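Sorting Soft Goods at a Shared Table: Project Report
Tanveer Bajwa, Household Systems elective 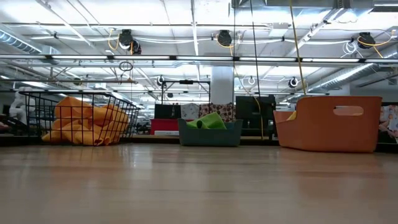
Does the type of container change how well people put cloths away?
In our trials the container mattered a good deal, and open mesh got the most cloths returned to the right spot, mostly on account of people being able to see the colour of what was already inside.

I came to this topic through my mum's laundry, which has swallowed more tea towels than I care to admit, and I was so pleased when the class let me run with it! The set-up was simple: a wooden table with a black wire mesh basket, a low plastic bin and a big orange plastic bin with a handle cutout, all in a row along the far side. Classmates were asked to put soft things away however felt natural, and I kept a tally over 2 weeks in October. We logged 1,297 put-aways altogether, and 697 of those went into the mesh basket.

The low bin was the one I'd had high hopes for — it's easy to reach into — but anything bulky pokes up over the rim and people seemed to take that as a sign it was full. The tall orange one had the opposite trouble. Small things vanish behind those walls, and a few people told me they'd forgotten it had anything in it at all (I did this myself, more than once).

If I were doing it over, I'd stop at 500 put-aways and spend the leftover time trying labels on the orange bin.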